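Desktop Whiteboards in the Shared Study Room

Monday, February 18, 2019

The study room on the Sendside corridor reopened this month with new tables and a small number of desktop whiteboards. I have been asked several times why the large wall board was not replaced, and this post sets out the reasoning for readers who use the room.

The wall board had served for 11 years and no longer wiped clean. A replacement of the same size was quoted at 3240, with fitting extra. The budget for the whole room was 2000. Small boards that stand on the table were well within reach, and they can be carried to whichever group needs one.

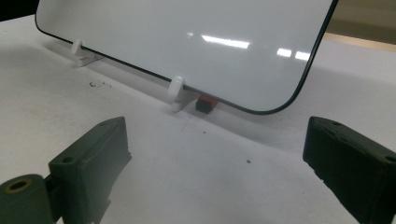

Babalola Learning Spaces Team — Study Rooms and Furniture

The board rests on two small white plastic stands, with a peg at the front of the black border. It leans back slightly, which suits a reader who is seated. The surface is glossy and does pick up the ceiling lights; turning the board a little usually helps.

White tables show marker stains readily. Users are asked to wipe the table as well as the board before leaving, and to keep caps on markers between uses. Bookings remain limited to 90 minutes.

The Kullus and Imetti rooms will receive the same boards in April — the tables there are narrower, and one board per table will be the limit.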